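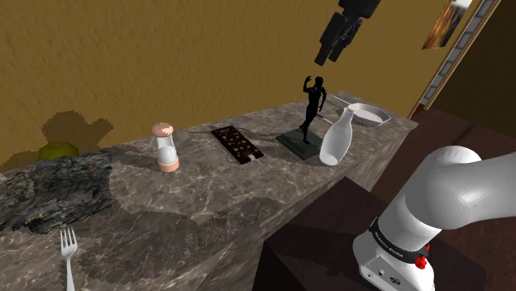

Day one of reading through the Biltater set, and I have opinions. The pitch is that you can teach an arm to tidy a kitchen with simulated examples, 451 of them, no real kitchen needed. Fine. But who keeps a striding black statuette on the counter between a chocolate bar and a pan? The randomizer does, and I'd like to know what the arm is meant to learn from it.

Kai-wen Au says the clutter is the point. Odd neighbours, odd shadows, new wall colour every time, so the model stops caring about any of it. I've heard that one since December. Show me the numbers on a real bench.

So I asked for numbers. They had 86 runs held back for testing. All rendered. You're marking the student with the same textbook.

Shiuli Chowdhury at Jendetti did 14 tries with real dishes and got 2 clean pickups. She thinks friction is set wrong in the sim. I think it's that plus the lighting, but she's done the work and I haven't.

To be fair, rendered examples are cheap and you don't sweep up broken vases. I'd still trade about half of them for one week of somebody steering the arm by hand.

Reading the Ernia set next. Same labels, apparently. We'll see.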